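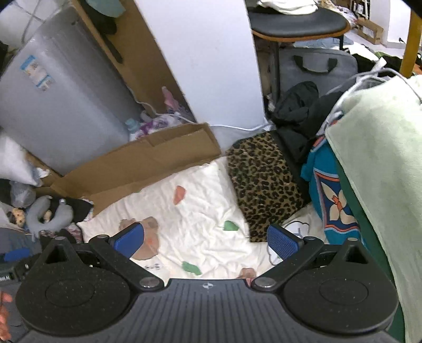 White cloth, rumpled and spread out on the floor.

I have owned the Mirani steam iron for a year now, long enough to say something useful, so get comfortable. My old iron lasted 9 years and leaked for most of them, and my neighbor Deepika Salian (who irons her pillowcases, bless her) told me to stop complaining and drive over to Grorville, where the housewares store had the Mirani on sale last October.

Well, I love it! It heats up fast, it glides, and the cord is long enough that I can finally set up the board by the window – a small thing, but I do my ironing in the mornings and I like the light. There are seven settings on the dial, and I use maybe four of them.

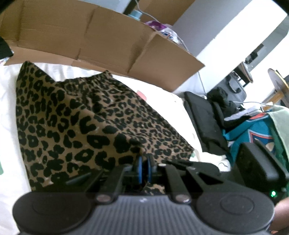

Stretchy things and anything with a gathered waist still need a low setting and some patience. The tip is a little blunt for getting in between gathers, and the Fusia my sister-in-law has is better at that, I'll admit. It also cost her twice as much.

My only real gripe is the water tank. It's tiny, and on a big sheet day I refill it three times, which means walking back and forth to the kitchen with a measuring cup. I'd still buy it again, and I've told Deepika so.

Posted November 2012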